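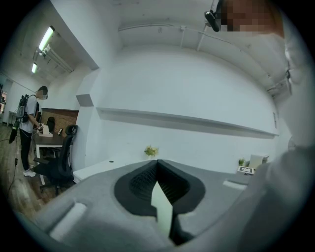 How to get a grease mark out of a cotton shirt

A splash of salad oil used to mean the rag bag in our house, and I'm so pleased to say those days are over! You need washing-up liquid, bicarbonate of soda, an old toothbrush and a bit of patience.

1. Blot the mark with kitchen roll. Press, don't rub.

2. Slide a piece of card inside the shirt, then cover the mark with bicarb and leave it for 4 hours. Overnight is lovely if you can wait.

3. Brush off the powder and work in a few drops of washing-up liquid with the toothbrush, going in small circles from the outside in. I use the plain Fesetti one (the coloured ones can leave a tint of their own on white).

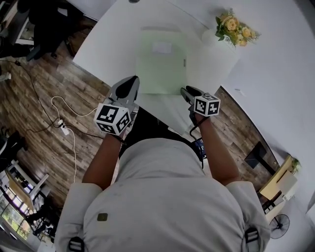
4. Rinse from the back with 200 ml of warm water, poured slowly.

5. Wash as the label says and dry on the line. Keep it out of the tumble dryer until you've checked the mark in daylight – heat sets oil, and then you really are stuck.

Old marks may want steps 2 and 3 twice. Mine did, and I was thrilled when the collar came up clean!

Related
Getting candle wax off a tablecloth
Bromeo soap flakes: are they any good on wool?
Sewing on a button that stays put

Comments (2)

Worked on chip fat! Took two goes.

Would cornflour do instead of bicarb? I've got a tub of it to use up.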